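Jekley Two-Tier Parts Shelf, reviewed after one winter of kitting

We bought two of these for the kitting area at Trasov in March. The old wire racks were fine for people, but the robot kept losing black trays against black mesh. Yellow was the selling point, and it works.

The finish wipes down easily. It is also glossy, and under strip lights it glares. Ming-te Lau moved the overheads on his side and the missed picks dropped.

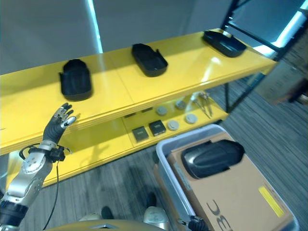 Trays on the top board, small parts below, bin on the floor.

The job has changed more than the shelf has. Three of us used to load trays all shift. Now one person stocks the boards, one clears bins, and I do checks and restarts. My shoulders are better. The day is longer and duller, and we had to ask for rotation before we got it.

Complaints: the lower board is dark at the back, so small items get missed by everybody. The panel seams collect dust. Assembly took 40 minutes with the supplied key.

I would buy it again for trays. For loose hardware, get something more open.

4 out of 5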